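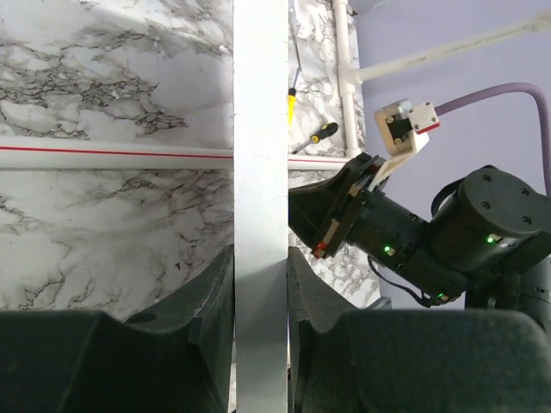

Salamatu Haruna said the well at Lovside had healed her knee, and that anyone who doubted it could come and watch her climb the stairs.

June 16, 2020
By Ainhoa Manzano

Ebuka doubted it. He had sold pumps for Canpolat long enough to know what came up out of the ground in that county, and it was mostly iron. He drove out anyway. His mother had been asking since April.

The line ran past the gate. People held milk jugs, soup pots, a baby's bath. At the front sat Ronaldo Lins on a kitchen chair with a cash box between his shoes.

"Ten dollars a jug," Ronaldo said. "Hundred if you want it blessed."

"Who blesses it?"

"I do."

"Since when?"

Ronaldo looked him over. "You're Ogunleye. You put in the pump at my cousin's."

"It still works."

"It does," Ronaldo said, as if this were a point against him.

Ebuka paid for one jug, plain. The water was cold and smelled like a handful of coins. Behind him Salamatu was telling a couple from Elus about the knee. On the road out it had been the left one. Now she was patting the right.

"Which leg was it?" he asked her.

"It moved," she said.

The couple nodded. The man wrote something down.

Ebuka sat in the car with the jug belted in next to him and thought about pouring it out. He had a faucet at home. He could fill the thing from the tap, put in a rusty nail overnight, and who would know — his mother couldn't tell her own coffee from the neighbor's. But he had paid for it, and he was not a man to waste ten dollars proving something to an empty car.

She drank a glass standing at the sink. Then she drank another.

"Well?" he said.

"Tastes terrible."

"That's iron."

"Your father's people had a well like that." She sat down and rubbed her wrist, where it always hurt when she had been sewing. "It's better, I think."

"You think."

"Go back and get me the other kind," she said, and went looking for her purse.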